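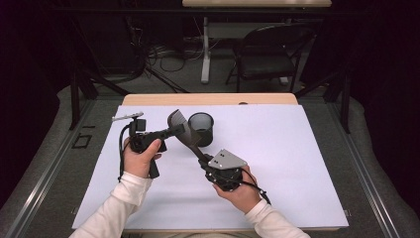 Unit 4. Small words of place: on, in, at

The English word "on" seems easy, and for this reason students do not look at it carefully. Most dictionaries begin with contact: one thing touches the upper side of another thing. This works well for a black cup that stands on a white board. But the board lies on a table, and now we have a question. Is the cup also on the table? Most speakers say yes, if somebody asks where the cup is. The same speakers hesitate if we ask what the cup is touching. So contact is not enough for us. We need also the idea of support, and support can go through several objects.

Support from below is the central case. Around it there are other uses, and they are further and further from the center:

a picture on the wall (support, but from the side)
a fly on the ceiling (contact, but the fly must do the work itself)
a leaf on a branch (attachment)
a hole on the left side (no object at all, only a place)

My first language uses three different words for these four cases. Before you read further, please write down what your own language does. Keep this paper, you will need it in Unit 6.

Language inside language

In the homework from November, 16 of you wrote "on the bus" and then explained it with support, meaning the floor of the bus. It is a good try, but then "in the car" becomes difficult, as a car has a floor too. Misaki Ogura proposed in her answer that "on" goes with vehicles where a person can stand up and walk. This covers bus, train, ship and plane. It does not cover bicycle and horse, where we are back to simple support. I think we must accept two groups here and not force them into one rule.

For "in", the usual word is containment. It has also degrees. Milk in a glass is fully inside. A flower in a vase is mostly outside, and still nobody says "on the vase". If you pile apples high in a bowl, the top apple touches no part of the bowl and may be above the rim – it is in the bowl anyway. What decides is control: when the bowl moves, the apple moves with it.

Control also helps with hands. We say "in my hand" for a coin in the closed hand, and "on my hand" for a fly. With a coin on the flat, open palm both words are possible for many speakers. With pliers or a clothespin the choice is harder, and students often escape to "between".

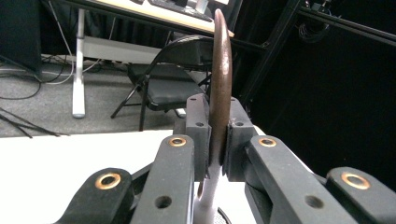 Mali Hopkin objected after the lecture that "between" is no escape, it is the exact word, and "in" only takes over when we think of the holder as one thing with one purpose. So a pin is between two fingers, but it is in the grip. She is right, I believe, and I have changed my notes for this part. Her point explains also why "between the pliers" sounds strange while "between the jaws of the pliers" is fine: the first names one tool, the second names two parts.

About "at" only a short remark, because Unit 5 is given to it. "At" does not care about the shape of the place. At the door, at the station, at 20 Macedo Street – in all of these the place is treated as a point.

Exercises for next time

1. Collect ten sentences with "on" from any newspaper. Sort them by support, attachment and other. Do not throw away the difficult ones.

2. Explain the difference between "a crack in the cup" and "a label on the cup". Use the word "surface" in your answer.

3. Ask two speakers of another language to translate "the ring on the finger". Ayane Murakami has a list of people who are willing to be asked.

Reading: Karaki, pages 119 to the end of the chapter. The footnote about clothes can be skipped.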